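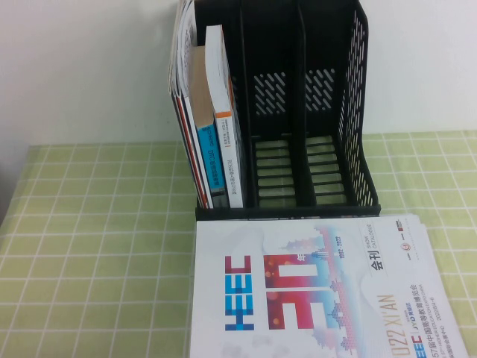 The filing table at the Wiltness open day, with a show catalogue in front of the organizer.

Home | Features | Workshops | Places | Back issues | Subscribe

We use cookies to remember your settings and count visits. Accept | Manage choices

Putting the magazines away

An afternoon in Trurnosberg with a robot that is learning to file

By Mbali Maluleke

The bus from Brillstead stops at the bottom of the hill, and the last part has to be walked. Wiltness has the ground floor of a former shoe warehouse in Trurnosberg, with a loading door on the street side and a small paper sign taped next to the bell. On open days the loading door is rolled up and people come in that way. I got there early and stood in line behind a couple with a stroller and a man who wanted to know if there would be welding. There was no welding.

Wiltness works on robot arms for indoor jobs that involve paper, packaging and ordinary shelves. It has been doing this for six years. For the first four of those the money came from a packing job for a seed company, which needed envelopes put into boxes. The envelopes were all the same size and they came down a chute facing the same way. The arm that did it is still in the building, near the coat hooks, and it still runs. Children liked it best of anything there, mostly because it makes a hiss when it lets go.

The newer project is called Manole, and it was what I had come to see. Manole is the software and the arm together, and its job this year is filing. There is a table with a cloth on it, a desktop organizer at the back, and something to put away. The arm has to pick up the item, turn it upright, find a compartment with room, and lower the item in without bending it or knocking over whatever is already there.

I had expected something larger. The organizer is an ordinary black plastic one with three upright compartments and slanted slots in its panels, and it would look at home in any school office. The engineer running the table told me she had spent more of February shopping for organizers than writing code. They wanted one with gaps and holes in it, since most of the ones people own have them, and gaps and holes confuse a depth camera. It looks through a slot, reads the wall behind and decides that the panel is farther away than it is. Early on the arm pushed a brochure straight into a divider and kept pushing until the whole organizer slid sideways and tipped.

Paper is the other problem. A mug has a shape and keeps it. A magazine picked up by one corner hangs, and the heavier it is the more it hangs. A thick show catalogue, of the sort handed out at trade fairs, can be stiff along the spine and limp everywhere else. If it lies flat on the table there is also nothing to get hold of. A person slides a thumb under the edge without thinking about it. The arm has to drag the catalogue toward the edge of the table until part of it hangs over, or press on the cover and try to lift the near side. Manole has both methods and picks between them. The engineer said the picking is the part she is least happy with.

The demonstrations ran every 20 minutes. There was a rope to stand behind, and a screen on a stand that showed what the cameras were seeing, with colored shading over anything the software thought was a book. Visitors watched the screen more than the arm. So did I, for the first round. When the shading is right the result is usually right too, and when it spreads over the tablecloth you know to expect trouble.

In the first round I watched, the item was a paperback. The arm came down, closed on the spine, lifted, paused for long enough that someone asked if it was broken, and then turned the book on end and let it down into the middle compartment. It took less time than it takes to write this sentence by hand. People clapped. The engineer took the book out and laid it on the table again, somewhere else and at a different angle, and this time the arm came in too low, caught only the back cover and dropped the book open on its face. There was less clapping, and a boy near the front laughed. She reset it without comment and ran it again.

I asked her whether it bothered her to have it fail in front of a crowd. She said the open day was more useful to her than a quiet week, because visitors bring things. Wiltness had asked people to come with printed matter from home, and there was a crate by the door for it. By the middle of the afternoon the crate held seed catalogues, a hymnal, a car manual, several takeout menus and a wall calendar with the wire still on it. Each went on the table in turn. The menus were hopeless. The car manual, with its plastic cover, went in the first time and every time after that.

Once in the afternoon they do what they call the long run, with one item and 20 tries in a row, and a sheet of paper on the wall where a visitor marks the results. The item that day was a magazine with a glossy cover. It went in cleanly 15 times. The misses were all the same kind: the magazine sagged as it was turned, its bottom corner landed on the front lip of the organizer, and the arm stopped itself. Stopping itself is new. Until this spring it would have gone on pressing down.

The sheet stayed up for the rest of the day, and I saw a few people take pictures of it. A retired office manager standing next to me said 15 was better than some of the clerks she had trained. Then she asked the question I think many people there had, which was what the thing is for. A person can put a magazine away. A person can do it while talking on the phone.

The answer I got came in two parts. The first was about money. A records office in Brillstead has a back room of returned files and pamphlets that have to be sorted and shelved every evening, and it has trouble keeping anyone in the job. Wiltness has an agreement to try Manole there for 2 months, on one table, with a member of the office staff in the room the whole time. Nobody at Wiltness would promise that it will work. The arm is slow, and the records office has folders with string ties, which it has never handled.

The second part was about the skill itself. Putting a thin, floppy thing into a narrow upright space next to other thin, floppy things comes up in a lot of work. It comes up with plates in a rack, letters in a sorting frame, and cutting boards in a cupboard. The table with the organizer is a cheap place to practice. If a run goes wrong, the damage is a bent cover.

How it practices is less dramatic than the demonstration. In the morning, before the doors open, one of the staff sits at the table with a pair of handles and moves the arm through the job by hand, over and over, with the cameras recording. The software learns from those recordings. The tablecloth gets swapped, the organizer is shifted, and the compartments are filled and emptied in different ways, so that the arm doesn't come to depend on one arrangement. There is a shelf of tablecloths in the corridor – stripes, flowers, checks, one with lemons on it. The lemons gave it trouble for weeks.

Visitors could try the handles for 15 minutes each if they put their names down, and I put mine down. It is harder than it looks. The handles are light and the arm follows them closely, but you feel nothing through them, so you only know you are touching the organizer when you see it move. I got a booklet upright on my second go and then could not get it past the divider. My wrist wanted to make a small correction that it would make with a real booklet, and the arm has no way of passing on the reason for it. I came away thinking better of the machine, and of the person who does this every morning with a cup of tea next to her.

There were things I would have liked more of. The talk in the side room was hard to hear over the seed arm, and the slides had type too small to read past the second row. There was very little said about what happens to the people who do shelving now, and when it came up the speaker moved on fairly fast. A handout would have helped. The coffee was good and there was plenty of it.

The last round of the day was delayed while a cable was replaced. Most of the families had gone by then and the rope had been taken down. The engineer put the wall calendar on the table, the one with the wire, which had failed twice already. The arm got hold of it by the bound side this time and carried it over and held it above the right-hand compartment for a while. Then it lowered it in, and the pages caught, and she reached over and pushed them down with one finger and switched off the screen.

Wiltness plans another open day in Trurnosberg once the Brillstead trial is over. Entry is free and the street door is level with the sidewalk. Bring something printed.

Contact the editors | Terms | Privacy | All text copyright of the magazine and its contributors | Back to top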